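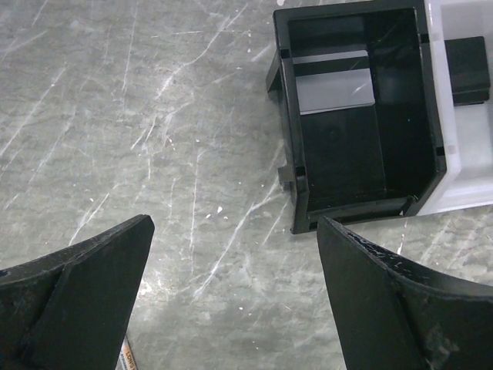
Hullier clinic opens weekly session for long-term back pain

29 May 2019

People with back pain that has lasted more than 3 months can now be referred to a new weekly session at the Hullier clinic.

The session is run by physiotherapist Senan Nic Aodha and pain nurse Tolera Mekonnen. Patients attend for six weeks, spending 50 minutes each time on exercise, pacing and sleep. Their medicines are reviewed at the first and last visits.

A trial run began in January at the clinic's Frerichs Road site, where the waiting list for back pain had reached 310. Mr Mekonnen said many of those on the list had been taking the same tablets for years without a review.

"Some people want to cut down and some don't," he said. "We go through what they take and what it does for them, and any change is agreed with their GP."

Injections are not offered at the session. Patients who may need them will still be sent to the hospital pain team in the usual way.

Referral is through a GP or practice nurse. Patients should bring a list of their current medicines and wear loose clothing. Parking at Frerichs Road is limited, and the entrance for the session is at the side of the building.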